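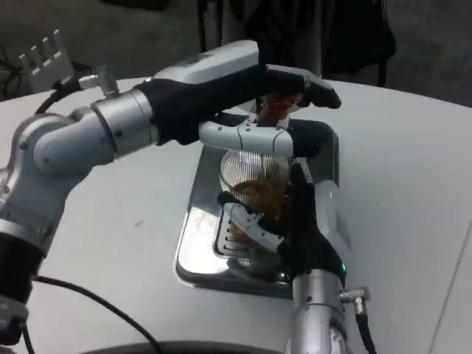 Robotics > Working Safely with Arms > Chapter 3

Chapter 3: Limits on Grip

Rules for grip force are my favorite part of this whole field, and I hope they become yours! A good limit begins with the object. Take a ribbed glass cup with an amber-brown liquid in it, held by two black-gloved robotic hands over a steel tray. How hard may each hand press? Who sets that number, and where is it written down? At Estov, Nermina Halilović keeps one sheet per object, and we will borrow her layout in Section 2. Before then, try drafting a sheet of your own for something in your kitchen.

Related chapters
Chapter 2: Marking the Work Area
Stop Buttons and Who Presses Them
Cable Routing on Shared Tables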